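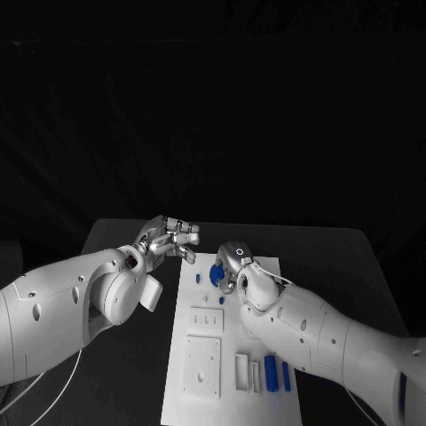

Search this notebook
Enter keywords
Go

Print room notebook, 7 November 2020

Filed under: Inkjet / Paper and canvas / Profiling

Continuing the matte cotton rag work from the last entry. Two open questions going in: whether the banding in the mid greys belongs to the paper feed or the profile, and whether the new Stirnex rag can take over from the old Mathew stock for the reproduction orders.

Feed first. Printed the grey step wedge on the Allis at the default advance setting, then at one step either side. Banding moved with the advance setting, so it is a feed problem. The profile is cleared for now. Best result was one step positive. At two steps positive a fine white line shows between passes under the loupe, mostly in the 40 to 60 per cent patches. I left the machine at plus one and wrote it on the tape on the lid.

The Stirnex roll is heavier than the Mathew at 300 gsm and has a stronger curl at the core end. The last two metres or so will not lie flat without help. Decurled overnight against the big tube, coated side out, with interleaving. Acceptable for sheets, not for anything going on the long table in one piece. Head height set to wide. At normal height there was one strike on the trailing left corner, a grey smear the length of a thumbnail. Sheet binned.

Ink limits. Ran the limit chart on the Stirnex with the matte black set. Black density stops climbing well before the driver maximum, and past that point the patches mottle. Pulled total ink back to 90 per cent of the driver figure and the mottle went. Measured Dmax was unchanged to the second decimal. The saturated blue lost a little. I can live with that on the landscape files but will look again before anyone sends us a sky.

Profile built from the 1,549 patch target, read twice and averaged. The first read had a bad strip: the instrument lost its place where the sheet had cockled near the top edge. Reread after flattening. The averaged set gave a smooth neutral axis with a slight warm drift in the deepest three steps. Paper white is warmer than the Mathew, no brighteners visible under the UV torch. Customers who have hung earlier prints from the same series will see the difference in the margins if the two are framed side by side. Options are to keep reprints of old series on Mathew until the stock is gone, or to print a flat tint into the margin. I don't like tinted margins. They fade at a different rate from the paper and you end up with the same complaint later.

Soft proof against hard proof, harbour oil painting file (job 377). The varnished darks in the original scan are too open on screen. On paper they close up and the rigging goes into the hull. Lifted the lower quarter tones with a curve and reproofed at half size. Rigging separates now. The red of the buoy is out of gamut under both intents; relative colorimetric clips it flat, perceptual holds some modelling but dulls the rest of the picture. Went with relative and a hand mask over the buoy, desaturated slightly before conversion. Saved as a layer so it can be turned off for canvas, where the gamut is different again.

Canvas. Vakance satin, the roll left over from January. Stretch test on a scrap bar: cracking of the coating at the fold on two corners out of four. The cracks follow the weave. Varnishing before stretching helps only if the varnish is given a full day first. Tried a corner at four hours and it crazed worse than the bare one. Warming the canvas before folding also helps. Storage may be the cause, as the roll was standing on end by the roller door through winter. Have moved it to the rack, horizontal, but would not use it for paid work. Good enough for colour tests.

Varnish notes, same stock. Rolled two thin coats, first along the warp, second across. Gloss reading is even except for a dull strip where the roller ran short of varnish at the start of the second coat. Density of the darks goes up after varnish as expected, and the file prepared for unvarnished canvas then looks heavy. Keep two curves. Label them properly this time.

Housekeeping
Maintenance tank on the Allis reads 20 per cent remaining. Spare is on the shelf behind the mount board.
Light cyan nozzle check had one gap on start-up, cleared with a single pair clean.
Humidity in the print room sat at 41 per cent in the morning and 48 by close. Rag sheets left out over lunch had a visible wave along the long edge. Keep them in the drawer.
Blade on the trimmer is leaving fibres on the rag. Fit the new one before the next run.

Still to do
Rub test on the Stirnex after 24 hours, dry cotton and then the felt pad.
Repeat the wedge at plus one on a full-width sheet.
Check the warm drift in the last three steps under the daylight booth as well as the instrument.
Price out the Stirnex per square metre with the curl waste included.

Comments (3)

Chandrasekhar Varma
On the blue: try 93 before accepting the loss. My limit chart on the same rag mottled later than yours, but I was letting sheets dry for an hour before reading. Were yours read straight off the machine?

printroom
Ten minutes, so effectively yes. Will rerun the top end of the chart with an hour's drying and post both sets of numbers.

K.
Same corner cracking on an older Vakance roll. We folded it loosely, left it on the bars overnight and pulled it tight the next morning. Fewer cracks, but not none.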